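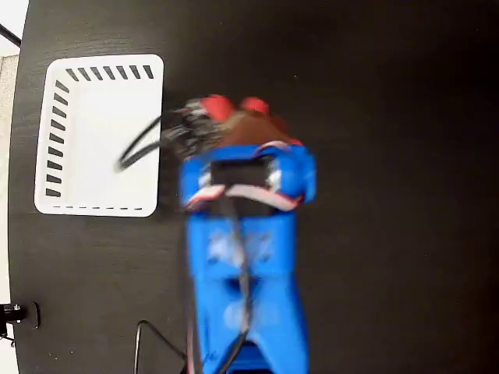 White plastic basket on the black table.

Trellska Swap Shelf - Frequently Asked Questions

Last updated May 31, 2018. Questions not answered below go to Elin Dafis, address at the bottom.

What is the swap shelf?

A place to bring kitchen stuff, books, toys and small household things you don't want, and take home things you do. No money. Open to anyone in the building or the streets nearby.

Where is it?

Ground floor of the Valtberg building, room 13. Come in by the side door, the one with the green mailbox. Front door is locked after lunch and the bell doesn't work. We have asked.

When are you open?

Mornings, 9 to noon, and Tuesday-type evening hours are gone for now, sorry. Might come back in the fall. Closed the last two weeks of June while the floor gets redone.

Do I have to bring something to take something?

No. Please bring something sooner or later though.

How much can I bring at once?

Two grocery bags. If you're moving out or clearing a relative's place, email first and we'll find a time. Don't leave boxes in the hallway overnight. They get wet and the fire inspector hates them.

What do you take?

Plates, cups, pots with lids, storage baskets and bins, cutlery, books, puzzles with all the pieces, board games, picture frames, clean folded towels, working lamps.

What don't you take?

Matresses. Pillows. Big furniture. Car seats, bike helmets. Anything with a recall. Opened food or cosmetics. Old tube TVs. Encyclopedias, we have three sets already and no takers.

Clothes?

Kids' sizes only, washed. Adult clothes go to the bin on the corner.

Does stuff need to be clean?

Yes. Wiped down at least. There's one small sink and it's cold water only. Plastic baskets and bins: shake out the crumbs, rinse, dry before you bring them. Sticker goo is fine, we have the spray.

Something I brought is chipped. Still ok?

Small chip on the outside of a bowl, ok. Chip on the rim where you drink, no. Cracked plastic, no.

Do electrical things get tested?

We plug them in and see if they turn on. That's the whole test. Take them at your own risk, and bring them back if they smell funny.

Can I reserve something?

For 24 hours, if you ask in person. Name on a paper tag. After that the tag comes off. No holds by email or phone, we tried that last year and it was a mess.

Can I take things to resell?

Please don't. One or two things, we'd never know. A trunkful, we would.

I gave away something by mistake. Can I get it back?

If it's still on the shelf, sure. Come quick. Kitchen things mostly go the same morning. We don't write down who took what so if it's gone it's gone.

What's the Flustent list?

The sign-up sheet for wanted items, named after the old notice board it used to hang on. Write what you're after and a phone number. There are 76 lines on it right now and half say "slow cooker." If you have a slow cooker, you will be very popular.

Is there parking?

Two spots behind the building, 15 minutes. Not in front of Baldursdóttir bakery please, they have been patient with us.

Can I get in with a stroller or wheelchair?

Yes by the side door, there's a ramp. Steep at the top. Knock on the window and someone will hold the door.

Can I help out?

Yes. Sorting mostly, and carrying. One morning a month is plenty. Kids welcome if they come with an adult who's paying atention.

What happens to things nobody takes?

Six weeks on the shelf, then the charity shop, then recycling if they say no.

Contact?

Elin Dafis, swapshelf at trellska, or the paper slot by room 13. Paper gets read faster.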